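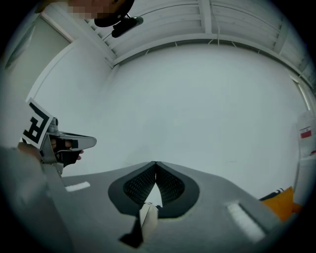

White wall, white slatted ceiling, white trim around the doorway. The cables up by the ceiling are next on my list!

Welcome to the Dekby room gallery, last updated 2023-12-08. If you've been following along since February you know I've been going back and forth on this room forever - paint it, panel it, cover the whole thing in shelves? I went through 143 saved pictures of other people's walls (yes, I kept them all) and still ended up wanting plain.

I do love that ceiling. The long panels and the pale crossbeams give you something to look at, so the wall can stay quiet. My sister-in-law thinks it needs a big clock. It does not need a big clock.

The color is a cool grayish white, or at least that's how it comes across in this light. I had a warmer one picked out from Pongsiri and changed my mind in the parking lot, with the can already in the cart.

Still to do: get those thin white cables tucked up along the darker band where the wall meets the ceiling. I priced cable covers at Sadeten and they wanted 70 dollars for the length I need, so I'm going to try the stick-on clips first.

After that, maybe one long shelf, 180 cm, nothing fancy. Or a print from the Rurkinard sale, if there's anything left by the time I get over there. If you've hung something heavy on a smooth wall like this one, tell me what you used - the comments are open.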